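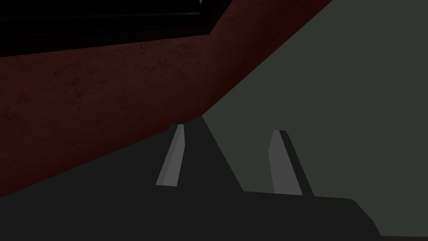 Second Boat Out

So my brother-in-law Ashton talked me into crewing for him on Monday night, and I said yes before I remembered I can't tie a bowline. Twenty boats on the start line at Florby, all of them yelling! Ashton handed me a rope and told me to pull when he said pull.

I pulled early. Rewi swung round like a barn door (that's the boat, he named her, don't ask me) and we slid right across the bow of a man in a yellow hat, who had plenty to say.

"Keep going," said Ashton.

We finished second to last — the yellow hat was behind us. I bought him a beer afterward and he showed me the bowline, over and over, on the cord of his sunglasses. I've signed up for August.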